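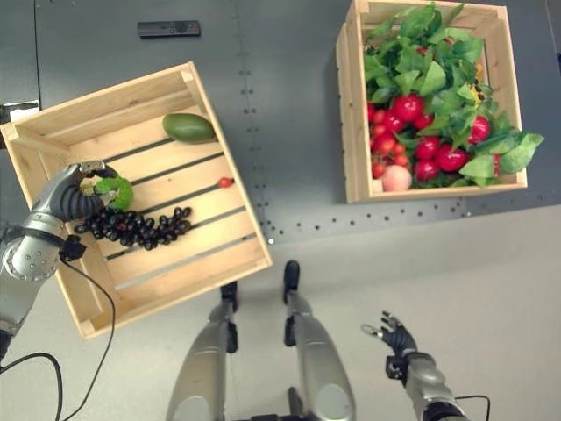 Showing the machine a job by hand takes more patience than packing the crates yourself, according to Jalen Oyelaran, and the first morning is the worst of it.

The produce packer Drestska has begun teaching a humanoid robot to sort fruit and vegetables between wooden crates at its Ocampo site. The work started in October and is being done with Lernine, which supplies the remote control equipment.

An operator wears a headset and a pair of gloves and moves the robot's arms and hands from a desk in the next room. Each time an item is picked up and put down, the movements of the joints are saved along with the view from the robot's head. The saved runs are then used to train the software that will later move the arms without an operator.

Drestska says it has 1,025 runs on file and wants another 400 before the robot is tried on its own. Runs in which something is dropped are kept but marked, and are left out of the first round of training.

Two operators share the work, changing over every hour. Rafferty Whitfield, one of the pair, said broccoli was easy to get hold of by the floret but grapes were another matter.

"You want to take the whole bunch and you can't feel how hard you're squeezing," he said. "So you slow down, and then the robot learns to be slow."

The company also tried guiding the arms directly, with a person standing beside the robot and pushing them through each movement. That method was dropped for the hands, as the fingers were too fiddly to place, but it is still used to set the resting position of the arms.

The software, called Jitetti, will be tested first with avocados and tomatoes. Leafy greens will be added later. Drestska has not given a date for using the robot on its packing line.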